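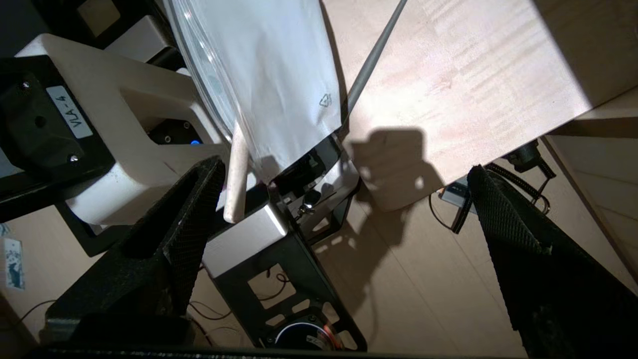
**To:** Lombardi Fund, grants office
**From:** Fereshteh Sharifi, Femetum Amateur Boxing Club
**Date:** October 11, 2022

This report covers the period since the grant started in April. It follows the headings in your letter.

## Sessions and members

We now have 58 registered boxers. Most are in the junior and schools classes, and the evening group for adults is slower to fill. Attendance dropped in the summer holidays, as it does every year, and came back in the second week of term.

The girls' session has its own slot and its own coach. Two of the girls have been carded and are waiting for a first bout. One was matched at the Drosau show but her opponent was pulled out at the weigh-in, so she boxed an exhibition round with a clubmate.
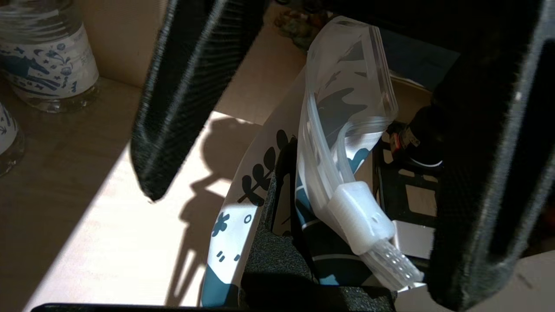
The seniors have had a mixed season. Our welterweight won on points at Drosau and lost a split decision at home. He dropped his right hand in the last round of both, and the coaches are working on that.

## Spending

To date we have spent £3,582 of the award. The largest items were the replacement ring canvas and ropes, followed by head guards in junior sizes. The rest went on hall hire, medical cards and travel to away shows. Receipts are in the folder sent with this report.

The heavy bags from Molari arrived with the wrong brackets. The right ones have been sent and the bags are up, but we lost nearly 2 weeks of bag work in the small gym. There was no extra charge.

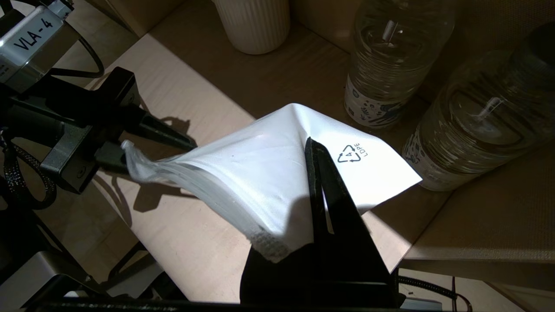 We would like to move the unspent part of the travel line into coach training. Two assistants are ready for the next level and the course fee has gone up. Please let us know if you need a separate form for this.

## Problems

Finding officials for our home show was hard. We had to cut the card short to fit the time the doctor could give us, and several juniors went home without a bout. For the next show we will book the doctor before we fix the hall.

The showers in the men's changing room are still out of use. The landlord has seen the quote but has not agreed a date.

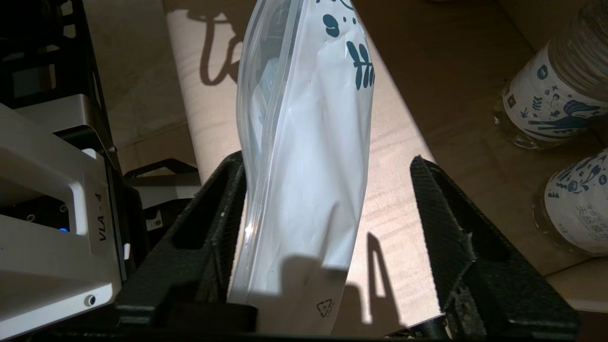 ## Next period

- Home show, with the junior bouts first on the card
- Schools taster sessions at Drosau, if the hall there is free
- First aid refresher for all coaches
- Second order of gloves, 10 oz and 12 oz

The membership list and the coaches' certificates will follow by post.

F. Sharifi
Club secretary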